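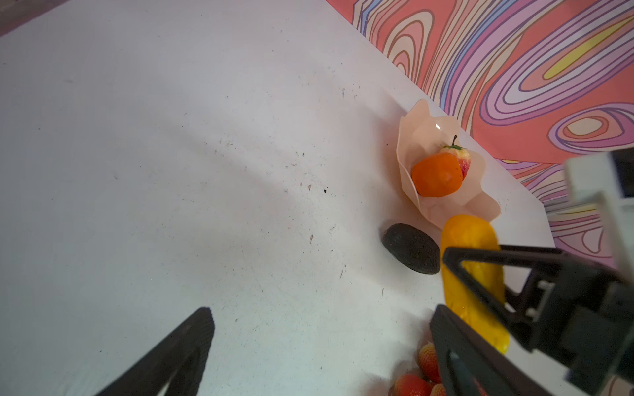

Giltunholm, enero

Guía de puesta en marcha, sección 8: demostración de recogida de fruta en jornada de puertas abiertas

Esta sección describe el montaje del puesto Risodo para visitas. Se da por hecho que el brazo está anclado y calibrado según la sección 4.

8.1 Preparación de la mesa

1. Pase un paño seco por el tablero blanco. Las migas y motas oscuras pueden aparecer como contornos falsos en la detección.
2. Coloque el papel rosa melocotón cerca de la pared, con los bordes levantados en forma de cuenco poco profundo. No lo alise ni lo pegue.
3. Distribuya las piezas sueltas delante del papel. Admite piezas alargadas, ovaladas y fresas agrupadas.

Nota: el papel admite piezas solapadas, como la mandarina delante de la fresa pálida. Si una pieza oculta por completo a otra, repita el paso 3.

8.2 Ejecución

4. Cargue el programa Corrigan y seleccione la rutina 17.
5. Compruebe que la pinza negra abre y cierra sin rozar el tablero.
6. Inicie el ciclo. La pieza alargada amarillo anaranjada se sujeta en posición vertical entre los dedos.
7. Espere a que el brazo se detenga antes de reponer fruta.

PRECAUCIÓN: mantenga a los visitantes detrás de la línea del suelo mientras haya tensión en el brazo. No entregue piezas a la pinza con la mano.

Nota: la pared de bandas onduladas en coral, lavanda y amarillo forma parte de la demostración. Excluya esa zona en el menú Fondo; de lo contrario, el error 2.014 detiene la rutina.

8.3 Cierre

8. Lleve el brazo a reposo y corte la alimentación.
9. Anote los ciclos en la hoja del puesto. A los 1.000 ciclos, revise los tornillos visibles de la pinza.

Consultas durante la visita: Liesbeth Nijs (mesa y piezas), Cillian Ó Briain (programa).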